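About Runness Football School

We are a small football school in Virnberg, opened in 2000 by parents from the Mittal estate. We teach children from the age of seven. 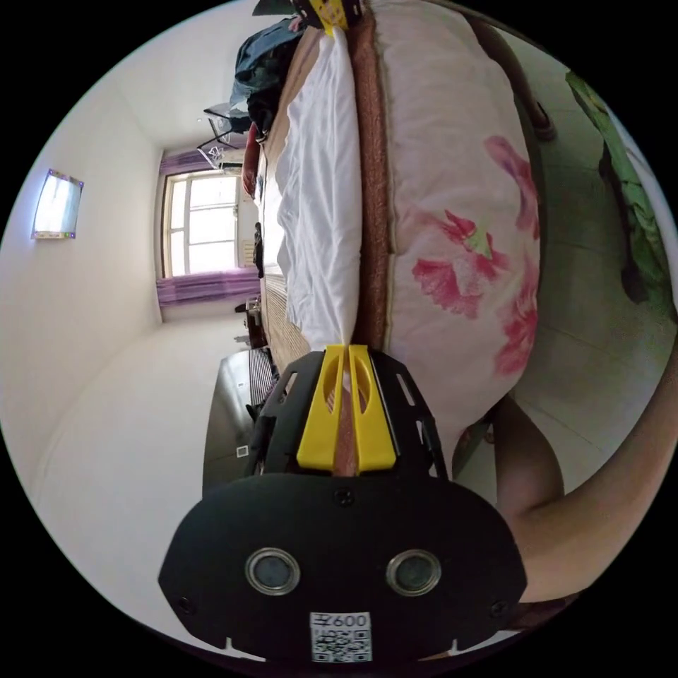
Pillow with a floral cover

Today we have 60 players and 9 coaches. Training starts at 5 pm on the Plundberg ground. 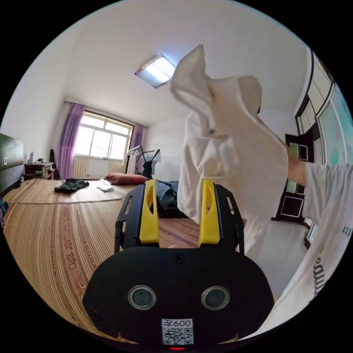 Our club colours were chosen by the first team of children. They wanted black shirts with yellow sleeves, the same two colours as the gripper and its fingers here, and we have kept them.

Every July we hold a summer camp with meals and beds for all players.

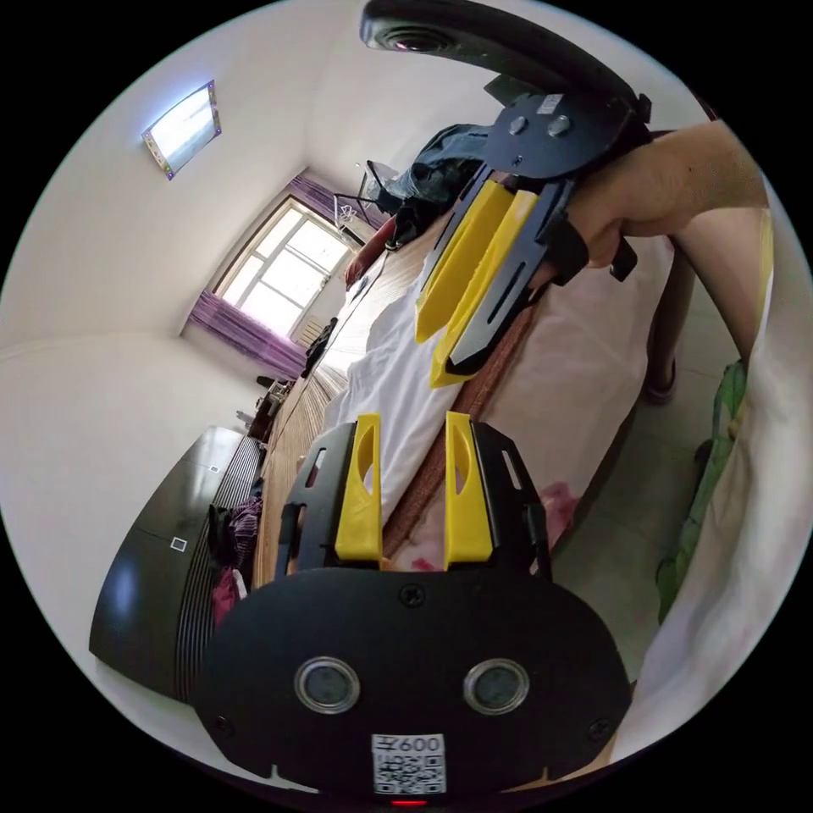
Bed with a wooden headboard

New players can come to two sessions without paying.
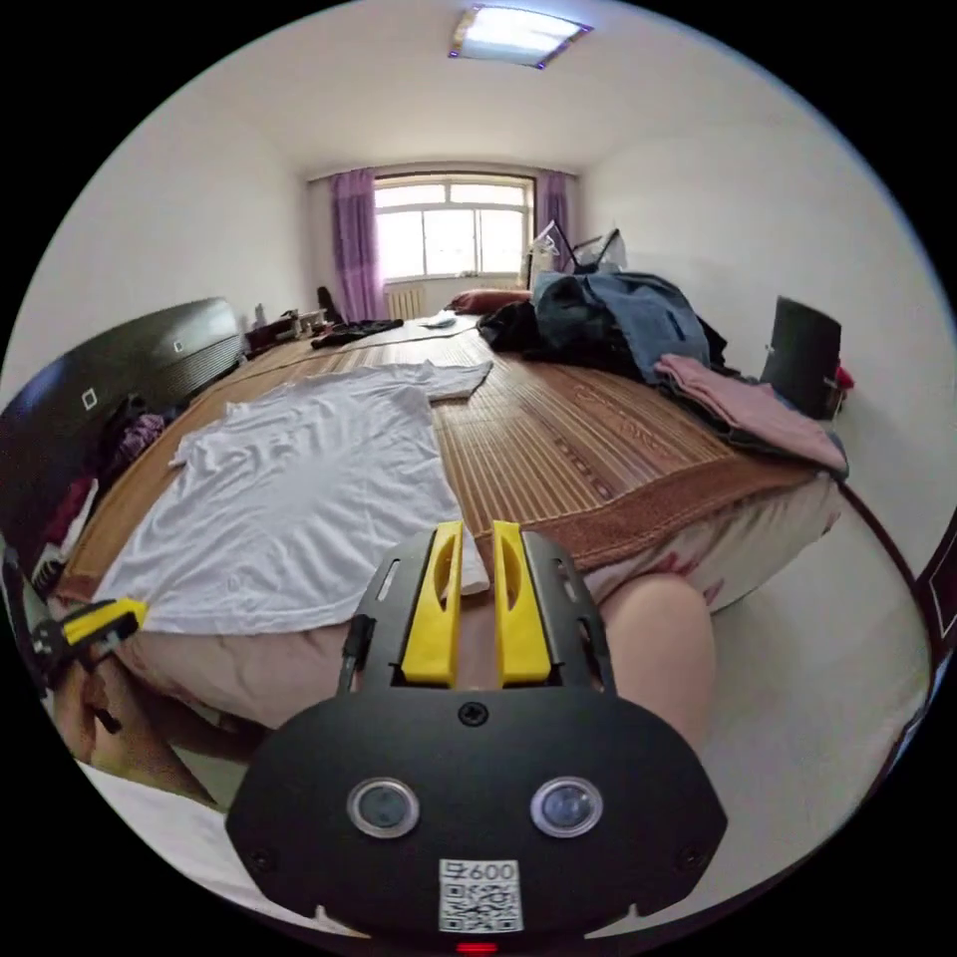 How to join

Please write to our office or visit us before training.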